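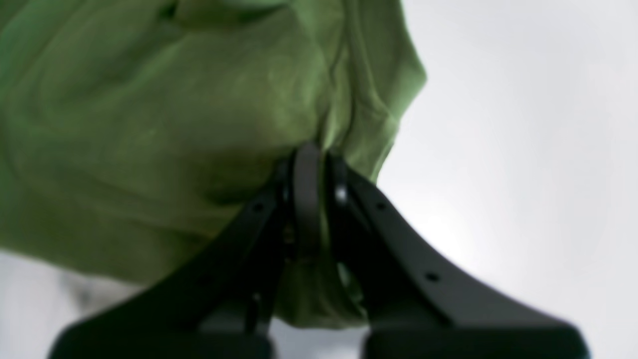

Retamal Cloth Handling Set: Data Card and Equipment Planning Notes

This document accompanies the Retamal set and is intended for departments preparing a purchase request for a robot cell that will handle garments, towels and similar goods. It records what the set contains, what equipment the work calls for, and how the costs should be entered in the annual plan. Soft goods place heavier demands on the end of the arm than rigid parts do, and the budget should reflect this. A two-finger gripper holding green fabric by one bunched point, with the rest of the cloth in deep folds, is typical of the work to be planned for. Much of the material lies outside the grip, and its shape is different at every attempt. Requests that price only the arm have regularly been returned for revision.

Contents of the set

The release holds 200 recorded episodes of cloth handling, divided into 11 groups by task. Each group has its own folder and a short text file stating the task, the operator's initials and any episodes withdrawn after review. Withdrawn episodes keep their numbers so that earlier reports remain traceable. The set is supplied for planning, training and evaluation within member departments. Redistribution requires written approval.

Scope of the purchase request

A complete request covers four items:

1. Arm and controller, including the service agreement for the first term.
2. Gripper, with spare fingers and fasteners.
3. Wrist camera, mount and cabling.
4. Work surface, lighting and storage for recorded data.

Items 1 and 2 may be quoted by a single supplier. Items 3 and 4 should be quoted separately, as bundled prices have proved difficult to compare. Departments should obtain quotations from both Neron and Skarnov unless an existing contract applies.

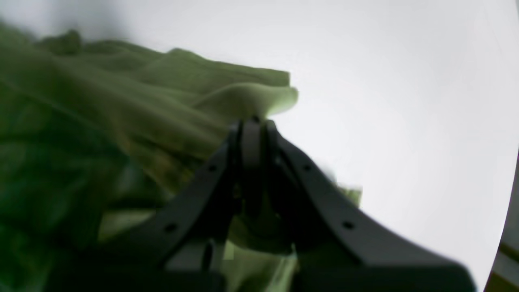 Spare fingers are to be treated as a consumable and charged to the operating budget. The gripper body is a capital item. When a supplier offers fingers only as part of a full gripper assembly, the department should ask for a separate part price in writing before the request is submitted. Replacement fingers from another maker may be considered if the hole pattern matches and the supplier confirms that the warranty is not affected.

Data storage is frequently underestimated. Departments that intend to record their own episodes should plan for 32 terabytes at the outset and state in the request who will be responsible for backups. Storage already available through the Zamlow shared service may be counted toward this amount, provided the service manager has agreed to the allocation.

Site preparation
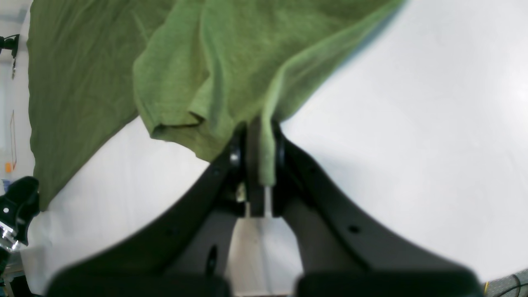 Site costs are to be listed on a separate sheet and approved before any equipment is ordered. They include power, network, floor protection, the work surface and the routing of all cables. A plain white background keeps the outline of a cloth easy to distinguish, and a department working with colored goods may specify one at little expense. Floor routing deserves the same attention: where the cell stands on carpet, as with the gray carpet at the edge of the white surface, cables that cross it should be fitted with covers, and the covers should be priced on the same sheet. Wall mounts and clamps are also site costs, even when the equipment supplier provides them.

Schedule

Draft requests are due in November. Late drafts are held over to the next cycle unless the equipment replaces a unit that has been taken out of service. Quotations must still be valid on the date of review, and departments should request an extension early when a supplier's offer is likely to lapse.

Known limitations

The set covers a narrow range of goods and should not be used to estimate throughput for a full laundry or packing line. No cycle times are published with it. Suppliers' figures for grip force are usually given for rigid parts, and a department should request a trial with its own materials before accepting them.

Contact

Questions about the set, the cost sheets or access to the shared service should be addressed to Ulises Leiva, Equipment Planning. Corrections to this card are welcome and should cite the section heading concerned.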